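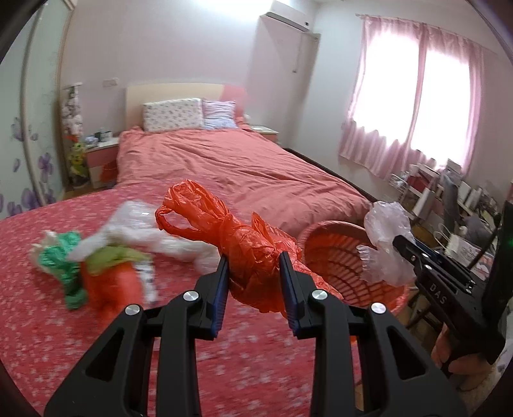 Bail hearings at Clastcombe: project report
Ermira Golob, 2/18/24

Aim
I wanted to find out how often people charged with an offence at Clastcombe asked for bail, and how often the magistrates refused it.

Method
I used the printed court lists held at Trendodgate library, which cover 1,152 cases. I read every list twice and noted each bail request. I also sat in the public seats for six hearings in October.

Results
Bail was refused in 27 cases. In two of these, including the Halilović case, the defence then went to a higher court. The lists do not give the reasons for refusal, so I could not compare them.

Problems
Some lists used initials only. I left these out of the section on repeat hearings.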